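Clarero two-arm demos, read me first

Hi, and thanks for grabbing the set. I put this together over a few long evenings in July at our space in Rastville. It's all teleoperated: I sat at the leader arms and the two follower arms copied whatever my hands did. There are 1,999 demos in the full download, plus a little starter pack of 26 if you just want to check your loader works before committing the disk space (do that first, please!).

The work is small black boxy things on a white table, handled with both arms. Left and right are always from the robot's side, so the left arm is the one at the left of the head view. 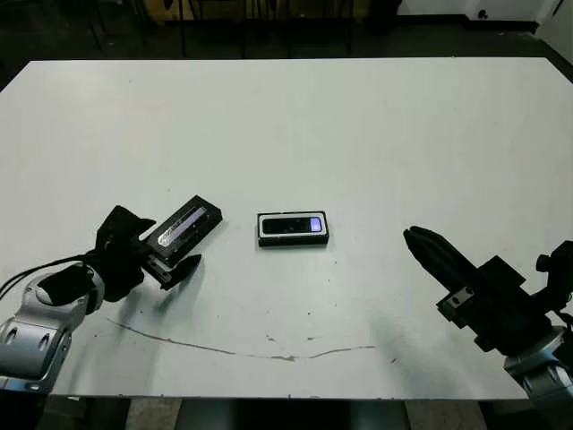

Hollis wrote in after trying the starter pack: the right arm sits still for ages in some demos, and my policy learned to sit still too, so I ended up trimming the long pauses before training. Fair point. I left the pauses in because I'd sooner you chose your own cut-off, but trim away if your model gets lazy.

A few things about how I drive. I go slowly when the fingers are close to something and much quicker when I'm travelling, so don't expect even speeds. Some fast bits are blurry in the head camera. If I fumbled a grasp and recovered, I kept it. If I fumbled and gave up, it went in the folder called andent_rejects, named after the old Andent script that sorts them.

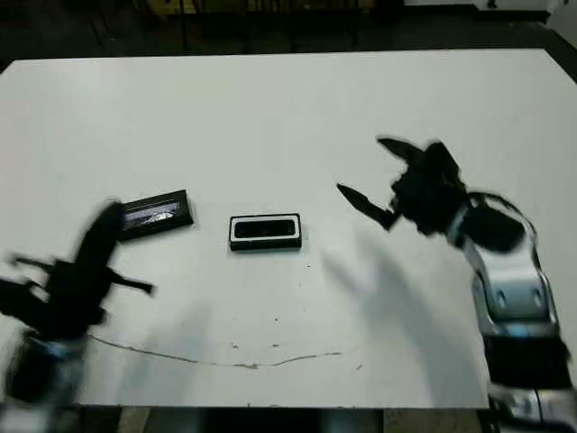
Can I train on just one arm?
You can, but mask the other arm's actions properly and don't simply delete the columns. The loader expects both sides and will complain.

Each demo is its own folder with the head video, joint positions for both arms, gripper openings and a short text label. The labels are my own typing, so you'll find "colour" and "color" both in there, and a fair few typos. Version 4 fixed the worst of them. Joint values are in radians, grippers run from 0 (closed) to 1 (open).

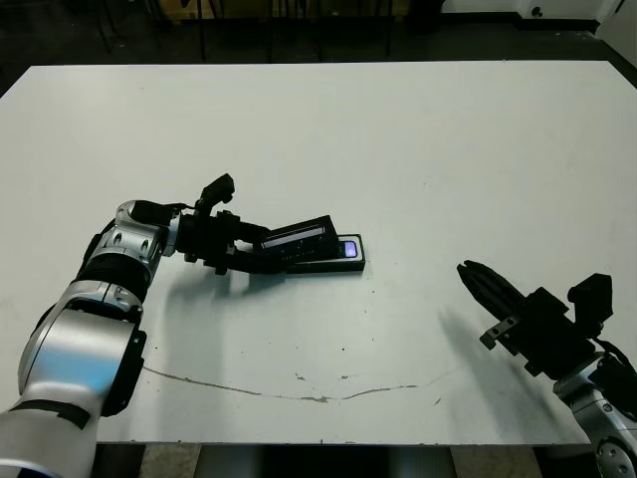 Are the timestamps lined up between the video and the arms?
Mostly. Anything recorded before version 4 can drift by a frame or two, so run align.py with the default settings and you should be fine.

Still on my list: better labels, and a proper split for testing. For now I hold out the last 12 folders.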